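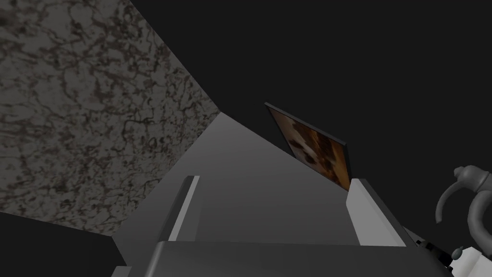 *Gray stone texture with dark veins, rendered.*

The permit parking rules in Carisbridge change in July, and the notice the city mailed out is hard to read. I went through it Friday with Şengül Eren, who lives two streets over, and we came up with the following.

The new zone covers the hill streets between Stallau Road and the reservoir. It has 2544 households and room for fewer cars than that. Each address gets one resident permit. A second costs $55 a year. Visitor passes come in books of 4, one book per quarter, and unused passes expire.

Vehicles over 20 feet are barred from the zone at all hours. Delivery trucks are exempt while unloading. Sightseeing vans are not, and section 6 does not say whether a van under 20 feet counts as a passenger car. I called the parking office and was told the wording is under review.

Enforcement uses plate readers, so there is no sticker. If you change cars, you have to update the plate online before you park. The form rejects plates with a space in them. Type it as one string.

Alper Ağca pointed out that the map on page 2 leaves off the north side of Başaran Street, but the street list on page 3 includes both sides. The clerk said the list controls.

Appeals go to the second floor window, not the website. Bring the notice number. Mine was 3940 and they asked for it twice.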